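Can I age homemade plum brandy liqueur in a small oak barrel, or will it taste like lumber?

Posted in Home Spirits & Liqueurs, August 2024
682 views

plikitz_cellar

Hi all! I picked up a little 3 liter oak barrel from Zono and I want to fill it with plum liqueur (store-bought brandy, my own plums, sugar, nothing fancy). I put the fruit up in June and it tastes great already, but I'd love that mellow, vanilla sort of thing you get from the old stuff. 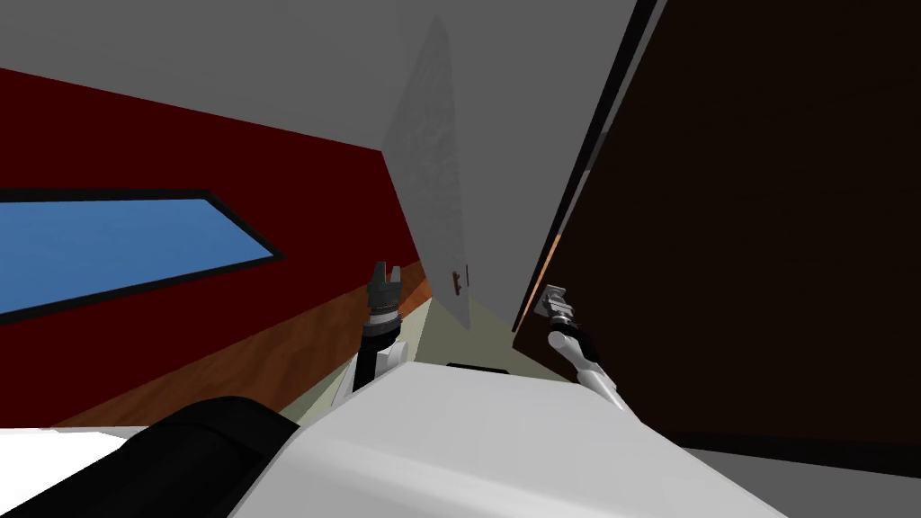
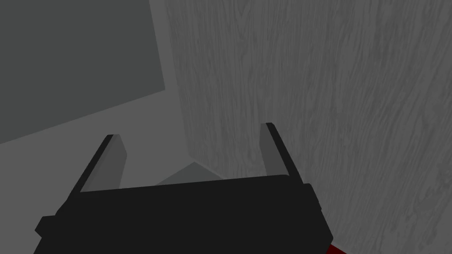

What I've got so far

The brandy is 40 percent before the fruit goes in, so the liqueur is weaker than that, and I don't know if that matters for the wood. My brother-in-law says leave it a year. The card that came with the barrel says a few weeks. Those are very different answers!! Also, do I strain before it goes in, or can the plums go in too?

Hallgrímsson

Go with the card. A tiny barrel has a lot of wood touching not much liquid, so it moves fast, and a year in a brand new one would be like chewing on a fence post. I ruined a batch of cherry that way and ended up cooking with it.

Fill it with hot water first and let it sit until it stops dripping, could be a day, could be three. Dump that, then fill it with your liqueur, strained. Please don't put plums in there, you'll never get the skins back out of the bung hole. Start tasting after a week. My last one came out at 11 weeks, but that barrel had already been used twice. When you like it, get it into glass right away, and it'll keep getting smoother in the bottle (a little, anyway).

One more thing, sugar gums up the spigot something awful. I age the brandy by itself now and mix in the plum syrup afterward. Much easier to clean.

Prirnura

just use oak chips in a jar, cheaper. toast them in the oven first

plikitz_cellar

Ooh, I like the idea of aging the brandy plain. This batch is already mixed, so I'll strain it and try it anyway, and go plain next time. The barrel is soaking in the sink now and dripping like crazy.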